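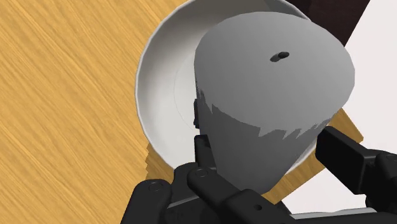 Une panne de préhension que le simulateur ne peut pas produire n'existe pas pour l'équipe qui s'en contente. La cellule de Stanitz l'a rappelé en novembre. Le contrôleur de Skelberg avait passé 2,475 essais virtuels sans lâcher un cylindre. Sur le banc réel, la pièce a glissé au bout de 45 cycles et le doigt opposé s'est refermé sur le bord du bol. Le seuil de couple, réglé à 80 % du nominal, n'a pas déclenché l'arrêt.

On a incriminé le capteur. À mon avis, la faute est en amont – dans un coefficient de frottement constant, repris tel quel du modèle Drusstead. Un contact rendu lisse et uniforme donne une prise stable à peu de frais. Je demande que tout essai simulé fasse varier le frottement et la masse, et que l'arrêt sur glissement soit validé sur matériel avant la mise en service.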